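Bottled tea

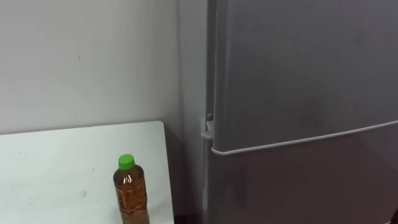
Bottled tea is brewed tea sold ready to drink, most often in clear plastic bottles with a screw cap. It may be plain or sweetened, and is usually served cold. The color runs from pale yellow to dark brown, depending on the leaf and how long it is steeped.

Producers brew the leaves in hot water, strain the liquid, cool it and fill the bottles. Vitamin C is often added to slow browning. Some teas are filled hot, which sterilizes the inside of the bottle and cap.

Unopened bottles can generally be kept in a cupboard. Once opened, they belong in the refrigerator. The regional brand Staniforth, started by Stuart Ackroyd, sells 4 unsweetened teas in cases of 18.

See also: Iced tea, Barley tea, Screw cap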